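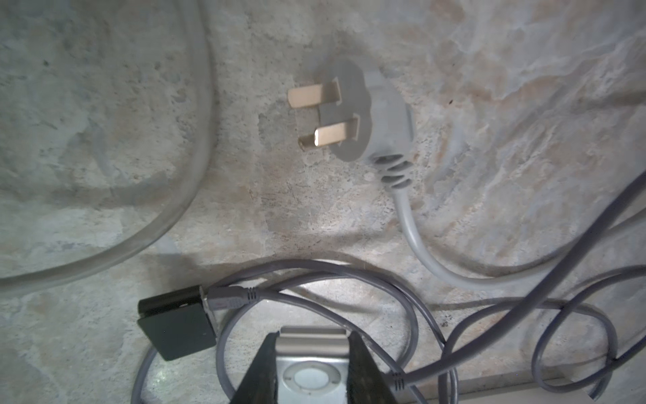 Household Habits Group, Department of Social Studies, Carrilho

### 4.2 Where the clutter goes

I'll admit I went into the Tavar interviews expecting people to moan about kitchens, and they mostly wanted to talk about leads! Glória Falcão and I posted 2,000 forms and got 1,000 back, and the "odds and ends" box was nearly always full (my favourite bit to read). Spare cables came up again and again, usually kept "just in case". 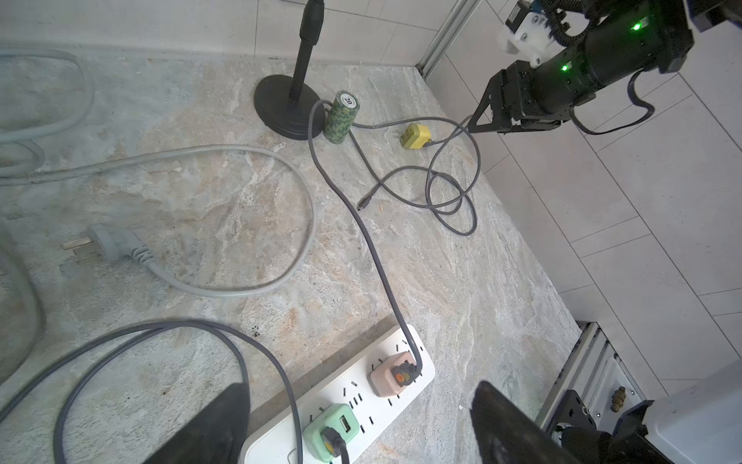
*Figure 2. Cables, plugs and small things on a marble worktop.*

Ayten Türkmen thinks keeping and forgetting need separate codes, and I've come round to her view.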